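The skin you can practise on

Parveen Orakzai keeps her offcuts in a biscuit tin. They are pieces of practice skin, trimmed from the ends of old pads, and most of them have been stitched so many times that they look like the knees of a child's school trousers. She hands them to new starters before letting them near a whole pad.

"Get the feel of it first," she says. "Put a needle through it. See how much it pushes back."

Orakzai has taught suturing for long enough to remember when beginners learned on oranges, pigs' trotters and squares of carpet underlay. The trotters were good but they smelled by the afternoon. The underlay was cheap and taught you nothing about how skin tears. The pads in use at her teaching room now come from Fallar, a small workshop that started out making covers for first aid dummies, and they have taken over from nearly everything else on the shelf.

A pad does a simple job. It has to let a needle in, hold a stitch and show up a bad one. If the thread is pulled too tight, the edges should pucker. If the needle goes in too near the cut, the thread should rip out. Early pads failed on that second point, Orakzai says. They were so tough that a careless stitch held just as well as a careful one, and students went away pleased with themselves.

Rin Arai makes the moulds. She trained in ceramics and came to the work by way of a part-time job packing orders, and she is particular about surface. Her first mould was smooth. It was easy to clean and easy to cast from, and the teachers who tried it sent it back with polite notes. Real skin has lines in it, and a surgeon uses those lines to judge whether two edges have been brought together straight. On a blank surface there is nothing to match up.

She spent most of one February on creases. Too deep and the pad looked like elephant hide. Too regular and it looked like the cover of a diary. The pattern she settled on is shallow and a bit untidy, with pores scattered over it, and she still isn't fond of one corner.

"I can find it with my thumb," she says. "I've asked other people to find it and they can't."

The workshop sold 1,848 pads last year. Orders come in batches, with the bigger teaching rooms taking 600 or 800 at a time and the smaller ones buying a box when the last one runs out. Each pad can be cut in several places and turned over, so a thrifty student makes one last. Orakzai's students draw their lines in pen first and then cut along them, leaving a good gap between each.

The stitches themselves have not changed much. A curved needle is held near its middle, the point goes in square to the surface, and the wrist turns so that the needle follows its own curve through one edge and out of the other. Then comes the knot, and then the tails are trimmed. The commonest fault is gripping the needle too near one end, where it twists in the jaws. The second commonest is hurrying the knot.

Orakzai marks both by eye. She looks at whether the spacing is even and whether the edges meet without one riding over the other. She doesn't mind slow work. A student who takes the whole session over 3 good stitches gets a better mark from her than one who fills the cut with poor ones. 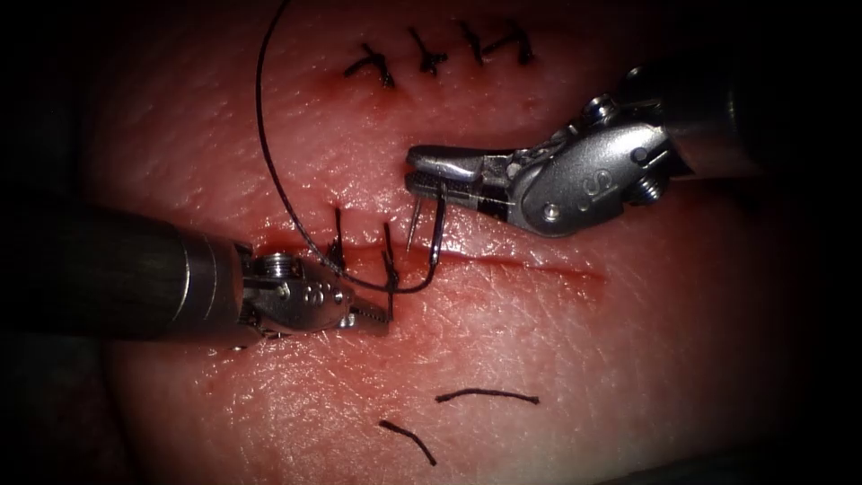 A curved needle held over the cut, with the tails of an untrimmed stitch standing up at the left.

Looking after a pad is mostly common sense. It should be wiped with a damp cloth and dried flat. Arai asks people not to stack them face to face, as the creases can mark one another in a warm cupboard. Old thread should be snipped and lifted out with forceps, never yanked, or the hole opens up and the next person's stitch won't hold there.

Arai is now working on a thinner pad, meant to behave like the skin on the back of the hand. The first few castings split along the edge when they came out of the mould. The latest one is on Orakzai's desk, beside the biscuit tin, with a single row of stitches in it and a note asking for a softer backing.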